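Home | Browse topics | Computers & repair | Ask the community | Log in

Is a parts holder worth it for stripping down old towers?

plakau_basement
I've got 31 old office towers to take apart before November. A guy at the Holloway swap meet keeps telling me I need a printed holder with a slot for everything: drive, memory, processor, card. He says it cuts the job to almost 30 minutes a machine. I've been using a muffin tin and a bath towel, and I have my doubts that a chunk of gray plastic makes anybody faster. Does it do anything, or is it one more thing to trip over?

lekora_dan_fan
Get one, they're great. I printed mine in 2 pieces and glued it. Looks really professional on the bench!!

huleo
"Looks professional" isn't much of an argument, and I'd want to see that half-hour figure timed by someone who isn't selling holders. Most of the time goes into getting the side panel off and working out which latch does what. No holder helps with that.

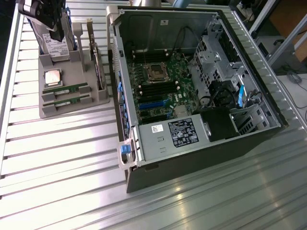 What I will grant is that bare parts shouldn't be piled up. Memory modules in their own slots don't slide over each other, and a processor sitting in a shallow pocket is less likely to get an elbow. Standing the hard drive upright saves bench space, though I can't say it does the drive any good. Check that the slot leaves the label readable or you'll be pulling it out again to copy the serial number.

Two things I'd worry about before the holder. Lay the tower on its side so you're working down into it. And if your bench is bare metal, don't set boards straight on it with the power supply still plugged in at the wall. I've also lost a lot of screws down the grooves of a slotted table, so keep the muffin tin for those.

Also, plain printed plastic isn't antistatic, whatever the swap meet guy says. Wear the wrist strap.

plakau_basement
Fine, I'll borrow one and time it on a couple of machines. Not paying 30 dollars for it.

Contact us | Community rules | Copyright Lekora Help Boards | Back to top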